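Home Products Worktables Parts Care Guides Contact

Print this page
E-mail this page

Wadley Worktable, Fixed Height

The Wadley Worktable is supplied by Ultilport to schools, clinics, offices and public buildings that require a steady surface for daily handwork. It is sold as a complete table or as a top only, for use on an existing base.

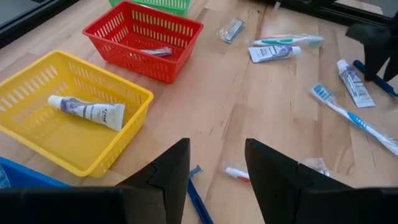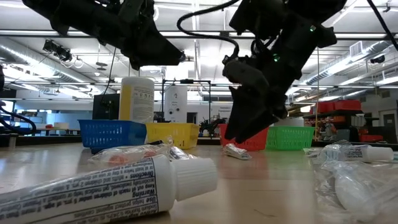
One customer wrote to Ultilport after the first delivery that the feet had been harder to adjust than the instruction sheet suggested, and asked whether the table should be raised off the floor before they were turned. It should. The feet are not designed to be turned under load, and the sheet now says so in the first step. The same customer asked that the wrench be packed with the feet instead of the frame hardware, and this change has been made.

Frame

The frame is welded steel with a gray powder finish. The crossbar at the rear may be fitted at either of two positions, which allows a stool or a low cart to be stored beneath the table. Holes for the lower shelf are drilled on all frames, including those ordered without a shelf. Plugs for unused holes are supplied in the hardware bag.

Top

Standard tops are 60 inches long. Shorter tops may be requested at the time of order but cannot be returned. Each top is attached through slotted brackets so that it can move slightly with changes in humidity. Brackets should be tightened by hand and then given a quarter turn with the wrench. Overtightening is the most common cause of a top that cups in its first winter.

Load

The rated load of the complete table is 250 pounds, spread evenly over the top. The rating does not apply to a Wadley top mounted on another maker's base. The optional lower shelf is intended for paper and light supplies. Vises and other clamped equipment should be placed over a leg.

Finish and Care

Tops are finished at the shop with Trulora Clear, a low-odor finish that is also sold separately by the can. Wipe the surface with a damp cloth and dry it with a second cloth. Do not leave standing water near the edges. Products containing bleach will dull the finish, as will most scouring powders. A worn area may be sanded lightly along the grain and recoated without treating the whole top. Allow the new coat to harden overnight before the table is returned to use.

Tops that have been recoated with another product remain covered for defects in the wood but not for defects in the finish.

Ordering

Orders are accepted from institutions by purchase order. The shop does not ship during the first week of August, when the finishing room is closed for maintenance. Orders for the start of the school year should therefore be placed early in the summer. Tables are shipped flat, with the top and frame in separate cartons, and both cartons should be opened and inspected before the delivery receipt is signed.

The Park model, which had folding legs, is no longer made. Replacement latches for the Park remain available through the Parts page while stock lasts. Park tops do not fit the Wadley frame.

Warranty

The frame and top are covered for 2 years from the date of delivery. Claims should include the number stamped on the underside of the rear crossbar.

Page revised Thursday, February 22, 2024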